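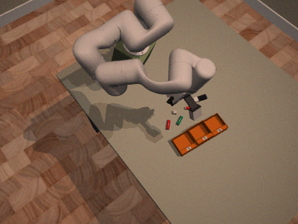
How long should I let the planner think before I give up on a path?

Two seconds is plenty for a tabletop sorting job. If your planner hasn't found a way from the tray back to the parts in two seconds, giving it ten more will hardly ever help, and you're better off moving the start pose a little and asking again.

That question comes in more than any other, so it goes first this time. The rest of these tips are the ones I keep pinned over the bench, gathered from a good many evenings of teaching a simulated arm to put small things into a three-part tray (and from the letters you kind people send in, please keep them coming!).

Check your units before anything else. I once loaded a tray drawn in millimeters into a world measured in meters, and it came in 1000 times too big. I spent most of an evening hunting for a bug in the grasp code while I was, so to speak, standing inside the tray. Now I drop a cube of known size next to every new model and look at the two together.

Give each compartment its own name and its own drop point. It's tempting to store one point for the tray and add an offset for the others, and that works nicely until somebody turns the tray on the mat. Tie the points to the tray's own frame and they'll turn right along with it.

Put a hover pose over every drop point. Go to the hover, come straight down, let go, come straight up. It feels slow, I know, but you'll stop knocking the dividers, and you can always trim the hover height later on when everything is behaving.

For cylinders lying on their sides, have the grasp code read the long axis first and close the fingers across it. Juniper Van Dusen wrote in to say she also throws away any grasp within 20 millimeters of a neighboring part, and tries that part again once the neighbor has been put away. I borrowed this the same night and I've kept it.

Don't teach your color check under one light. A red part in the shadow of the arm is a much darker red than the same part out in the open, and a narrow threshold will miss it. I move the lamp in the simulator on every run and let the hue do most of the deciding, with brightness given very little say.

Save the random seed with each run, in the file name if you can stand the clutter. Run 3704 of my Rekach project failed in a way I've never seen again, and I can't replay it because I hadn't written the seed down. It still bothers me.

Afiq Harahap asks whether he should log every joint at every step. By all means, while you're chasing something! The rest of the time I log only the start, the grasp, the release and any error, and my disk is much happier for it.

Next time, gripper force settings, and what I do when a part slips on the way up.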